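The Ten-Year Table

Furniture companies have discovered the long promise. What happens when you try to collect on one?

June 2019

The card that came with my kitchen table says the top is guaranteed for 10 years. I found it in a drawer last winter, under the takeout menus, after a crack opened along one of the joints. It is a handsome card, printed on thick cream stock. It also has a second side, and the second side is where the trouble starts.

The guarantee from Hedis, which sold me the table, covers "failure of the top under normal domestic conditions." It doesn't cover movement. Wood moves, the card explains, and small gaps, cups, bows and splits are part of its natural character. So a crack in the top could be a failure, or it could be character. I wrote to ask which one I had. The reply took 14 days and told me that seasonal variation in a living material was to be expected and enjoyed.

I have been suspicious of furniture talk ever since, and I have spent a good part of this spring reading it. Long guarantees are everywhere now. Praken offers 10 years on its dining tables. Pons offers seven on tops and two on legs, which seems an odd way to divide a table. Naltis, the most expensive of the lot, gives no number at all and says its pieces are made "for the next owner."

The pitch is always the same. Cheap furniture is wasteful, you have been buying the wrong thing, and for a little more money you could buy once and be done. I would like to believe it. My grandmother had a table that went through three apartments and a flood. But she didn't buy it from a company that told her a story about it. She bought it used, and it was ugly, and it was heavy enough that the movers complained every time.

What does a buyer get for the extra money? Mostly solid wood, or something the catalog would like you to take for it. Plenty of new tops are made from long strips of wood glued edge to edge. There's nothing wrong with this. Narrow strips tend to stay flatter than one wide board, and they let the maker use pieces that would otherwise go to waste. Butcher blocks have been put together this way for a very long time. My complaint is with the price, because strips cost less than wide boards and the saving rarely finds its way to me.

Then there is the finish. Every showroom I visited preferred oil. Oil looks wonderful in a showroom. At home it needs to be wiped on, left, wiped off and done over again a few times a year, and if you skip it you may discover that you have stepped outside "normal domestic conditions." Pons wants its tops oiled every 80 days. It says so on a care sheet that I was handed only after I asked twice, and the saleswoman told me pleasantly that most people don't bother. Most people, then, may have no guarantee. She hadn't thought of it like that.

Praken's terms are better written but no kinder. You have to keep the receipt, the care sheet and the original packaging label. You have to send photographs taken in daylight. If the company agrees that something is wrong, it can repair the top, replace it, or offer credit toward another Praken table, and the choice belongs to Praken. Delivery is on you both ways. For a large table that can eat up much of what the claim is worth, and I suspect somebody there has done the math.

I don't think these firms are crooks. The tables I looked at were decently made, a couple of them very nicely, and a pale top with a bit of honey color in it is a pleasant thing to eat breakfast at. I just think the number on the card is there to close the sale. A guarantee that runs past the point where you can find the paperwork costs very little to give.

If you're shopping anyway, ask for the terms before you pay, in full, both sides. Ask what the company calls a crack. Look under the table, where makers stop trying to impress you, and see how the top is fastened to the base. Wood needs room to swell and shrink across its width, and a top screwed down tight has nowhere to go. Ask if it can be sanded and how many times. I asked this in four stores and got one straight answer — from Naltis, as it happens, where the man simply said yes, and that he would do it himself with a medium paper and a free afternoon.

Or buy used. A table that has already stood in someone's kitchen for years has done most of its moving, and whatever was going to open up has probably opened up. You can see the damage and haggle over it.
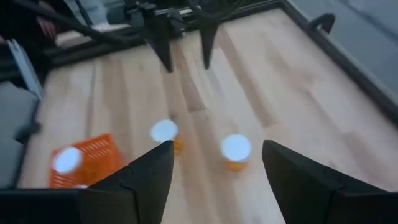
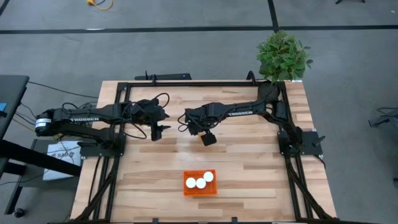
Light wood tops, in long planks of pale and honey tones.

As for mine, I filled the crack with glue and sawdust one evening and clamped it overnight. It isn't pretty. Hedis has since written to say that home repairs void the guarantee, and that it has a sale on through July.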